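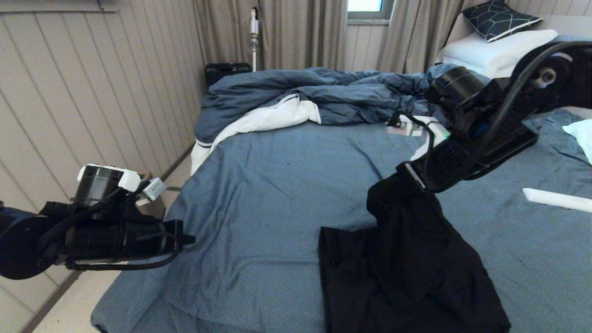 Unmade bed with a blue duvet and two pillows.

FIT 3411 Equipment for Home and Small Studio Training
Handout 12: Resistance bands and tubes

Read this before Wednesday's practical. Bring the log sheet from Handout 11 and any band you already own, whatever state it is in.

1. Types of band

Most of what is sold as a "resistance band" falls into one of four groups. Shops mix the names up, so go by shape.

Flat bands are long strips with no handles, cut from a roll. They are common in physio clinics and weigh almost nothing. They curl at the edges with use and tear easily once nicked.

Mini loops are short closed loops, worn above the knees or around the ankles. Rubber ones roll up on bare skin. Fabric ones stay put better but stretch less, and people with larger thighs often find them too tight to be useful.

Long loops are closed loops, usually thick and narrow or thin and wide. These are used for assisted chin-ups, for adding load to a barbell lift, and for pulling exercises around a post.

Tubes are hollow, with a handle or clip at each end. They feel most like a cable machine and are the type most beginners buy.

2. Latex and other materials

Natural latex stretches further than the synthetic kinds and returns more evenly. It also breaks down in sunlight and heat, and some clients are allergic to it. Ask about latex on the intake form. If the answer is yes or unsure, use latex-free bands for that client and store them in a separate bag. Powder from latex bands gets onto everything it is packed with.

Layered loops are built up from thin sheets around a core. Moulded loops are made in one piece. A layered band usually starts to peel before it fails, and you will see the peeling if you look. A moulded band can go with less warning, from a small crack on the inside of the loop.

Fabric bands have rubber threads woven through cotton or polyester. The threads fail one at a time. The band goes slack in patches and should be thrown out when it does.

3. Why the colours don't match

There is no shared colour code. One maker's red is light and another's is heavy, and some have changed their own colours between batches. Compare these four sets from the equipment room, listed from lightest to heaviest:

Stumum: yellow, red, green, blue, black
Rovis: green, yellow, red, black
Admasu: pink, purple, grey
Sikeck: red, black, purple, green, blue

A client who trains with a green Stumum at home and picks up a green Sikeck in class is going up by more than they expect. When you write a program, give the maker and the colour together: "Rovis red", never just "red". If you don't know what the client has at home, write the effort you want and the number of reps, and leave the colour out.

The printed weight on the package is also a weak guide. Some makers print the pull at double the resting length, some print the pull at full stretch, and some don't say. A range such as "light to medium" tells you nothing until you have tried it.

4. Resistance changes with length

A dumbbell weighs the same at the bottom of a curl as it does at the top. A band pulls harder the further it is stretched. Three things follow from this when you set up an exercise.

Where you stand matters. One step further from the anchor makes every rep harder. Mark the floor with tape if you want to compare one week with the next.

The start of the movement is easy and the end is hard. This suits a chest press or a squat, where most people are stronger near the top. It suits a row less well, where people are weaker near the end of the pull. Clients will often cut the last part of a row short without noticing.

A short band reaches its limit sooner than a long one of the same thickness. Tall clients using a standard tube for overhead pressing may run out of stretch. Have them stand on it with one foot.

Don't stretch a latex band past two and a half times its resting length unless the maker's sheet allows more.

5. Anchors

Most injuries with bands come from something letting go. Either the band snaps or the anchor slips.

Door anchors: use the hinge side where you can. Close the door toward you, so that pulling holds it shut, and lock it. The foam stopper goes on the far side. Pull hard twice before the first rep, with your face turned away. Never use a door that other people in the house might open.

Posts and racks: check for burrs and sharp corners. Wrap the post with a towel or a sleeve if there is any doubt. Painted racks are usually fine until the paint chips.

Under the foot: wear shoes with a flat sole. Put the band under the middle of the foot, where the arch is, and keep the toes down. Bands under the toes roll off the front.

Furniture: not recommended. Bed frames, couch legs and tables shift, and the edges are rarely smooth. If a client has nothing else, choose exercises where the band goes around the body or under the foot.

6. Checking a band

Check every band before every session. It takes less than a minute.

Lay it flat in good light and look at both sides.
Stretch it a little, hand over hand, along the whole length.
Look for nicks, thin spots, whitening, stickiness and peeling.
On tubes, look closely where the tube enters the plug. Most tubes fail there.
Open and close each clip. A gate that doesn't spring back is finished.
Tug the stitching on handles and straps.

Any nick means the band goes in the bin. Cut it in half first so it isn't picked up and used again. Don't tape or knot a damaged band.

Bands in the equipment room have a month written on the tag. Those used in classes are replaced after 16 weeks even if they look sound. A band used by one person at home can last a good deal longer if it is stored well.

7. Cleaning and storage

Wipe rubber bands with a damp cloth and a little mild soap, then let them dry flat. Don't use alcohol wipes on latex. Fabric loops can go in a cold wash inside a mesh bag, and should be hung to dry, never put in the dryer.

Keep bands out of the sun and away from heaters. A car trunk in July is the worst place for them. Hang long loops on a wide peg, as a thin nail leaves a crease. Tubes can be coiled loosely in a drawer.

If latex bands start to stick to each other, a light dusting of talc helps. Do this outside.

8. Buying for a small studio

Buy more of the middle strengths than you think you need. The lightest and heaviest bands in a boxed set often sit unused while people wait for the two in between. Buying singles costs more per band and usually works out better.

Before ordering, check:
whether replacement tubes and clips are sold separately
whether the resting length is given
whether the material is stated
how long the warranty runs, and whether it covers commercial use (many don't)

Keep the maker's sheet for each type in a binder. Your insurer may ask for it after a claim.

9. For Wednesday

We meet in room 918. Work in pairs. Each pair will get one long loop and one tube.

Measure the resting length of each. Hook the band to the hanging scale and record the pull at one and a half times and then at double the resting length. Wear the safety glasses for this part. Plot both bands on the same graph and write a short paragraph on how you would use each one for a seated row.

Then inspect the box of used bands on the back bench. Sort them into keep and discard, and note the reason for each discard on your log sheet. Hand the sheet in before you leave.

Handout 13 covers suspension straps and uses the same anchor checks, so keep section 5 handy.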